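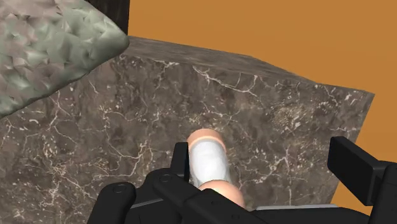 Off-centre grasps in simulation: finding the fault and correcting it

This page sets out the procedure for investigating a grasp that fails when one finger of a parallel gripper reaches the object well before the other. It applies to all staff and students running tabletop picking tasks in the Seok simulator with the Darkik gripper model. It was prepared by the Skistetti laboratory at Bambridge following a fault that affected our evaluation runs in May.

Background

In May a set of 296 simulated picks was run as a check on a new control policy. Of these, 39 were recorded as failures. Most of the early discussion concerned the policy itself, and two people spent the better part of a week retraining it. Joelle Saliba then went back through the failed runs one by one and found that 23 of them had the same pattern: the open gripper came down over the object with one pad almost against it and a wide gap on the opposite side. On closing, the nearer pad pushed the object before the farther one arrived. Short cylinders suffered most, as they turned or rolled under the push.

The cause was a small error in the transform between the wrist camera and the gripper. The file had been edited when the gripper model was updated, and the old sideways offset had been left in place. The policy was aiming correctly at the wrong point.

The steps below follow the order in which we now work. Please do not retrain or adjust a policy until you have reached the end of step 4.

Before you start

You will need the run log, the saved scene state for each failed pick, the camera transform file and a copy of the gripper model as it stood when the runs were made. Work on a copy of the project folder. If the policy is also loaded on the physical arm, tell the person responsible for the cell and have the policy withdrawn from it until the investigation is closed. A fault of this kind will carry over to hardware, where the nearer finger may strike an object or the worktop with some force.

Step 1. Sort the failures

Open the run log and separate the failures by the stage at which they occurred: approach, closing, lifting or placing. Only failures at closing or lifting are dealt with on this page. A failure on approach, such as a finger touching the worktop, should be handled under the collision procedure.

Do not rely on the automatic label alone. Our log marked several picks as "dropped" when the object had never been held. Replay each run from the last moment before closing and enter the correct stage by hand.

Step 2. Look at the gap on each side

For each remaining failure, load the scene state at the moment the gripper stops descending, with the fingers still open. Measure the distance from the inner face of each pad to the nearest point on the object, and write down both values together with the side.

Measure from the collision shapes. The visible surfaces can differ from them, particularly on scanned objects with uneven skins, and the wrist camera view exaggerates the gap on whichever side is closer to the lens. Patterned worktops need care as well. Veined stone textures make the edge of a pale object hard to judge by eye, and two of us gave different answers for the same run until we stopped using the picture.

Step 3. Check whether the error keeps to one side

Put the measurements in a table with the wrist angle for each run. Then ask the following.

Is the smaller gap always on the same finger, whatever the wrist angle? If so, the error turns with the gripper, and the camera transform or the gripper model is the likely source. Go to step 4.

Is the smaller gap always towards the same side of the worktop? In that case the error belongs to the arm base or to the position of the worktop. Check the scene file and see the separate page on base alignment.

Is there no pattern? The pose estimate may simply be noisy. Repeat the measurement on successful runs before drawing any conclusion, as an off-centre grasp will often succeed with a large or heavy object and so leave no trace in the list of failures.

Step 4. Test the transform

Place a plain upright block on a plain worktop. Set the block's position directly in the scene file and send the gripper to that position without using the camera. The two gaps should match. If they do not, the fault is in the gripper model or the tool centre point, and you should compare the model with the last released version.

If they do match, repeat the test with the target taken from the camera. Run it at four wrist angles, a quarter turn apart. A gap that now favours the same finger at every angle confirms that the transform is wrong.

Nazar Hutsuliak has written a short script that carries out this test and prints the difference in each direction. It is kept in the tools folder with instructions for use.

Step 5. Correct the file

Calculate the transform afresh from the current gripper model. Please do not add a correcting value to the old one, even where the difference is small and well known. An earlier correction of that sort was the reason our error went unseen for so long — it had been cancelling out a second mistake, which the model update removed.

Record the change in the project log with your name, the reason and the version of the gripper model to which the new file belongs. Ming-te Tang or Fouzia Kazmi must approve the change before it is merged.

Step 6. Run the failures again

Rerun every failed pick from its original starting state, using the same random seed, and then run an equal number of picks that had succeeded. The second group matters. When we did this, one pick that had previously succeeded began to fail, and the reason was a badly fitted collision shape that the old offset had happened to avoid.

Keep the failures that remain. They are the ones that may tell you something about the policy, and retraining may now be considered.

Returning the policy to the physical arm

A policy withdrawn from the cell may be reinstated only after the block test has been repeated on the real gripper at reduced speed, with the guard closed and one person at the stop button throughout. Use a foam block for the first pass. Should either finger touch the block before the other, stop the arm, leave the policy withdrawn and report the result the same day.

The automatic check

Since the fault was found, the simulator halts a run if one gap is more than three times the other at the moment before closing. The halt is reported as code 24. It can be switched off for tasks in which an uneven approach is intended, such as drawing an object away from a wall, but the setting must be restored afterwards and the exception noted in the log.

Questions about the check or about this procedure should be sent to Joana Prata at the Skistetti laboratory.

Page last reviewed: Sunday, December 31, 2023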